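I'd been after something to get the drinks off my worktop for ages, and in September I finally gave in and bought the Plovelum, a little raised shelf from Flovik. It has a flat light-brown wooden top with a thin black frame at each end, and that's your lot really. Mine came from the Etlow shop for 97 kroner on a trip over there, so I can't tell you what it'd cost you at home (sorry!).

Putting it together took me one cup of tea. The screws go in from underneath and one of the 3 was a bit stiff, but a firm push sorted it. Darren Cropper, who talked me into it, reckons his has had about 2,000 cans across it without a wobble. I've no idea how he worked that out and I didn't like to ask.

What I like best is that it's small but it takes a proper load. I wasn't keen on the finish at first, as it marks if you leave a spill, so wipe it quickly. The feet could do with some felt too – I stuck my own on. I did look at the Escobedo, and it's a nicer bit of wood, but at 175 I couldn't justify it for fizzy drinks!

Cans are what I bought it for, and I do like them sorted by kind. The tall silver-gray ones with the black tops go in a column at the right-hand end, the ones with bright blue tabs line up in a column of their own, and there's still bare wood between the reds for a couple more. Four stars from me, and I'd buy another for the garage.
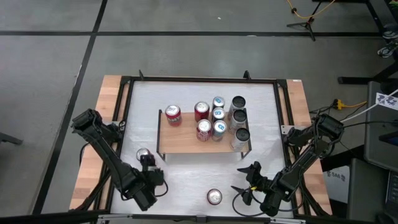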